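Old tin workings at Dranby - worth the walk?

Print | E-mail

haritura_96
Went up to Dranby in January. The engine house still has three walls and the row of miners' cottages is down to knee height. The village had 165 people at its peak and was empty within a few years of the pit closing.

coetzee
It wasn't the pit closing. The railway moved to Prullia first and the shop went with it.
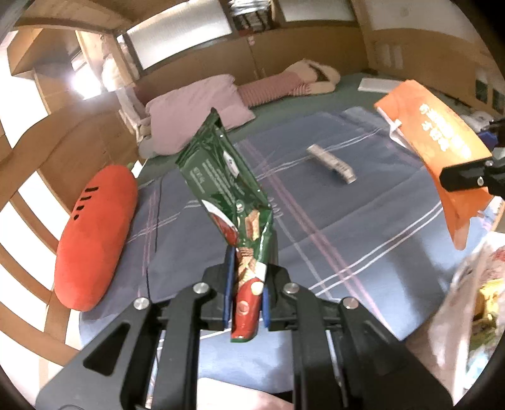 Wafer snack, green and red wrapper

prullia_walker
I'd go with the pit. My guidebook says 43 families left in one year, and trains were still running then.

coetzee
Goods trains only. Check the timetable.

haritura_96
Either way, take your own food and water. The track is rough after the second gate.

Print | E-mail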